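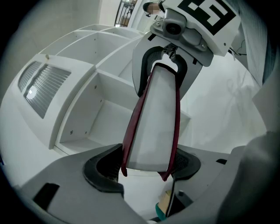

Red hardcover, page edges out.

Airport Lounge Passes: Your Questions, Our Doubts
By the Closeo travel desk
24 Jun 2021

Readers keep writing in about lounge memberships, mostly after seeing an ad that promises free champagne and a quiet chair. We have bought, used and canceled enough of these to be wary. Prices are the ones we were quoted and they do change.

Is a lounge membership worth the money?
For most people, no. The Prondine annual plan costs $252 and includes 8 visits. That sounds fine until you ask how often you fly with time to kill. If you take one vacation a year, you'll use two visits, maybe four if there's a layover each way. The rest expire.

What do I get for the fee?
A seat, usually. Wi-Fi that may or may not beat the terminal's. Food ranges from a decent hot buffet to crackers and a soup urn, and the website photos always seem to come from the first kind of place.

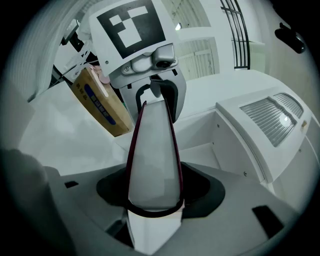
Can I bring a guest on my pass?
Most plans charge extra for guests, and some count a guest as one of your own visits. Look for the guest rule in the terms before you pay, because the front desk will go by that and won't care what the sales page said.

Will they always let me in?
"Access" is doing a lot of work in these ads. Lounges can turn pass holders away when they're full, and they fill up at the same hours everyone wants them. Levholm sells a reservation add-on for $15, so you would be paying twice to enter a room you thought you had already paid to enter.

Is the lounge perk on my credit card free?
Only if you'd carry the card anyway. Subtract the annual fee and see what's left. Also check which lounges are on the list. A network can boast about its size and have nothing in your home airport, or have one in a terminal you can't reach without going through security again. 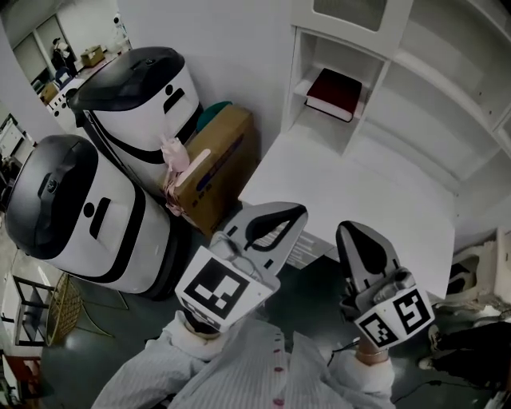
Even a lounge in the right terminal may limit how early you can arrive, so a long layover doesn't always mean a long stay.

Are day passes any better?
Sometimes. You pay once and there's nothing to cancel. Filali sells them at the door and online, and the online price was lower when we looked. Ask whether it's refundable if your flight changes. Ours wasn't.

How do I cancel?
In writing, before the renewal date, and keep the confirmation. We're still waiting on one refund that was promised for July of last year.

Last updated: 24 Jun 2021Related
Checked bag fees and how they add up
Do seat upgrades at the gate ever get cheaper?
Reading the small print on travel vouchers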